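Direct listing

A direct listing is a way for a private company to get its shares onto a stock exchange without hiring banks to sell a fresh batch of them first. I keep the finance pages on this wiki, and this is the entry I get the most mail about, so I've rewritten it from scratch.

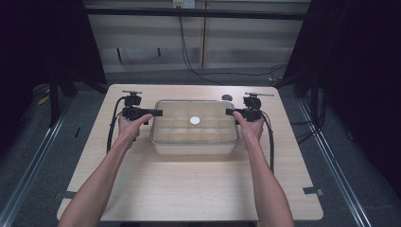 In a regular initial public offering the company prints new shares, a group of banks buys them at a set price, and those banks pass them along to big investors the night before trading starts. With a direct listing you skip all that. The people who already own stock - founders, staff, early backers - simply get to sell on the open market from the first morning.

How the price gets set

There's no offer price, which confuses a lot of folks (it confused me for years!). The exchange puts out a reference price, but no one has to trade at it. Buy and sell orders pile up until they match, and that match is the opening price.

Take Vameck, the puzzle game studio from Rukport. Its reference price was 23 dollars and the stock didn't open until after lunch, well above that. Bisht, which makes payment software, went the same route in August with 193 employees holding shares, and hardly any of them were locked in.

Lock-ups

A normal IPO usually stops insiders from selling for a few months. Direct listings often have no lock-up at all, or a short one. Tamau picked 60 days for its executives and nothing for everyone else, and I still think that was a pretty fair deal for the staff.

Costs and drawbacks

Companies still pay advisers, lawyers and the exchange, so it isn't free. The bigger catch is that the classic version raises no new money. Some exchanges now let a company sell new shares in the opening auction, but few have tried it. Trading can also be jumpy early on, with no bank stepping in to steady the price.

See also: Initial public offering, Lock-up period, Reference price

Last edited Mar 3, 2026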